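Sorting the screws

I spent most of May sorting screws. It was a bigger job than I thought when I started, and I wrote down how I did it because I'll have to do it again someday.

When I moved my bench into the back room two years ago, all the hardware came along in whatever it was already in. That meant coffee cans, sandwich bags, two muffin tins and a cookie tub with no lid. I knew more or less where things were. Then I started doing smaller repairs for people and needed metric socket heads all the time, and every job began with ten minutes of poking through a can with one finger.

The last straw was a desk lamp for Hema Joseph. It needed one M3 screw, 8 mm long. I had plenty of them somewhere. I ended up driving to the store and buying a pack, and two days later I found the old ones in a bag marked "curtain."

So I bought a cabinet. It's a used Pradatano with 70 drawers, gray, with a dent on one side. It cost me 80 dollars and the seller threw in a bag of dividers. A few of the drawers stick. I rubbed a candle along the runners and they're better now, except for one in the bottom row that I've given up on and use for wall anchors.

My first try was to sort everything by length. Don't do that. You end up with wood screws and machine screws in the same drawer and you still have to pick. I dumped it all back out on an old bedsheet and started over by type: wood, sheet metal, machine, and then a pile for things I couldn't name. After that I split the machine screws into metric and inch, then by thread, and only then by length.

For the threads I used nuts. I put one nut of each size on a piece of wire and tried each screw against them. M3 and 4-40 look close enough to fool me every time, and M4 and 8-32 are nearly as bad. If a screw goes on two turns and stops, it's the wrong family. Mercedes Giraldo lent me a proper thread gauge for the second week and it was faster, but the wire of nuts works fine and I still have it hanging on a hook.

The socket heads got the most room. I like them better than anything else for small work. The driver sits straight, they don't strip as easily as a Phillips, and you can get at them in narrow spots with a long key. They do collect dirt in the sockets. I cleaned the worst ones with a toothpick and a little alcohol, and threw out any where the hex had gone round. I kept a tally of the M3s, which I don't normally do, and got to 598 after tossing the bad ones. I won't be buying more for a while.

Labels took an evening. I tried printed ones first and they curled, so I went back to masking tape and a marker. Each label has the size, the length and the head type. Muthu Menon told me to glue a sample screw on the front of every drawer. I did it for the top two rows and then stopped — they catch on my sleeve.

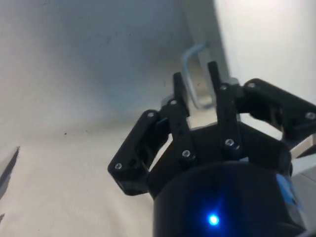
Small silver hex screws and a bright blue light. May, mid-morning.

A few other things I'd pass on. Keep the hex keys next to the screws they fit. Mine used to live in a mug across the room. I drilled a row of holes in a scrap of pine, wrote the sizes under them, and set it on top of the cabinet. The 2.5 mm key gets used more than all the others put together, so I bought a second one.

Washers are not worth sorting by thickness. I did inside diameter and left it there.

Keep a dish for strays. Anything that ends up on the bench at the end of the day goes in the dish, and when the dish is full I put them away. It takes five minutes if I don't let it go too long.

The pile I couldn't name is now in a jar. There are 160 pieces in it, and Sowmya Subramaniam has already identified a couple as parts from a sewing machine. If anyone wants to come by and look through the rest, the coffee's on. I still have the nails to do, and those are all in one bucket in the garage.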